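The Evening School at Valtevthorpe

Adult instruction in divination has a longer history in Valtevthorpe than most residents suppose. The Leemans Institute, which occupies the upper floors of a former corn merchant's premises near the river, has offered evening classes in the reading of cards, palms and tea leaves for the greater part of a century. Its autumn and spring programs are posted in the public library beside the notices for bookkeeping and conversational French, and they are conducted in much the same spirit. Students register, pay a modest fee, receive a reading list and are expected to attend.

The Institute's best-known offering is the course in the Jirnitz spread, a method of laying out cards that takes its name from the small town where it was first written down. The course lasts 16 weeks and is divided into two parts. In the first, students learn the names, suits and traditional meanings of the cards. In the second, they practice on one another under the eye of an instructor, who takes notes and returns them the following week. There is no examination. A certificate is issued to those who have been present for the whole of the second part, and the Institute is careful to state that it confers no professional standing.

Frans Dewulf has directed the program since his predecessor retired to the coast. He came to the subject through printing history, having spent his early career cataloging playing cards for a private collection, and he describes his own position on the truth of the cards as "open, and likely to remain so." Applicants are told at interview that the Institute takes no view on whether the future may be known. It teaches a practice, with its rules and its literature, and leaves each student to decide what the practice is worth.

That neutrality has not always been the policy. The founders were committed believers, and the early minute books record long disputes over whether skeptics should be admitted to the classes at all. One faction held that doubt in the room would spoil the readings. The other observed that doubters paid the same fee as anyone else. A compromise was reached under which skeptics could attend the lectures but were excused from the practical evenings, and it remained in force until the shortage of students during a run of hard winters made the distinction impossible to keep up.

The library is the Institute's chief possession. It holds 459 volumes, most of them in English and German, with a smaller group in French. The oldest are almanacs, bought by farming families and heavily marked in the margins with sowing dates, remedies for cattle and the birthdays of children. The remainder range from solemn Victorian manuals to cheap pamphlets sold at fairs. Readers may consult any of them by appointment, although nothing printed before the founding of the Institute may leave the building.
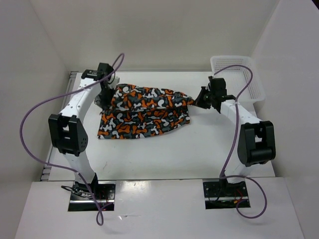
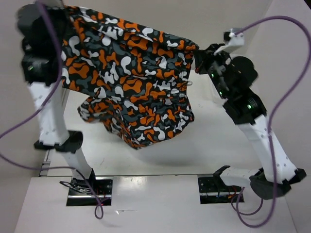
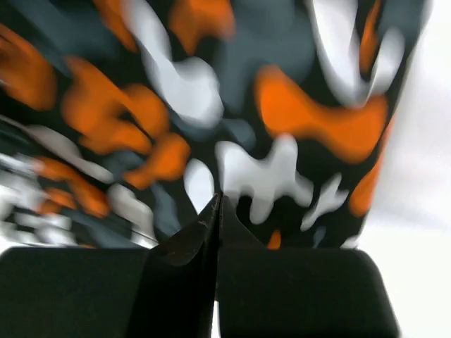 Among the pamphlets are several that concern Tarine, a fortune-telling game played with an ordinary pack by two people seated opposite each other. It was once common in kitchens throughout the district and is now remembered chiefly by the elderly. The rules differ from one pamphlet to the next. In most versions the person asking the question cuts the pack with the left hand, and the other player turns over cards until a queen appears. The cards lying on either side of the queen are then read together, the first standing for what is hoped and the second for what is to be expected. A pair of black tens was considered serious enough that play stopped for the night.

Mr. Dewulf has made Tarine the subject of a short spring course, now in its second year. Enrollment was slow at first, but the class has attracted people whose grandparents played the game, and their recollections have proved as useful as the printed sources. One student brought in a set of household rules copied into the back of a recipe book. Another remembered a rhyme, spoken while the pack was being cut, that appears in none of the pamphlets. Both have been transcribed and added to the library's files.

The course also gives a good deal of attention to the conduct of a reading. Students are instructed never to forecast a death, an illness or the outcome of a legal matter. They are to ask before they begin whether the other person wishes to hear unwelcome cards explained, and they are to stop if the answer changes. Payment between students is forbidden on the premises. These provisions were drawn up following complaints about a traveling palmist who had once rented the lecture room, and they have been revised from time to time.

Relations with the town's churches, uneasy for many years, are now cordial. The annual open evening is held in March and draws roughly 600 visitors, a figure that places some strain on a building with a single staircase. Admission is free. Guests may watch demonstration readings, examine a selection of the almanacs and put questions to the instructors. The doors open at six o'clock, and those who wish to see the Jirnitz spread laid out in full are advised to arrive within the first hour, as it takes most of the evening to complete.

The Institute's immediate concern is the condition of the library ceiling, where damp has been found above the German shelves. An appeal for repairs has raised a little over half of what is needed. In the meantime the affected volumes have been moved to a dry room on the floor below, and readers who wish to consult them should allow an additional 2 days when making an appointment.

Applications for the next Jirnitz course are accepted by post or in person at the Institute's office. Places are limited by the size of the practice room, which seats one instructor and eight pairs of students, and preference is given to those who have been on the waiting list from the previous term. Beginners need no prior knowledge of the cards. They are asked to bring their own pack, preferably one that has been used.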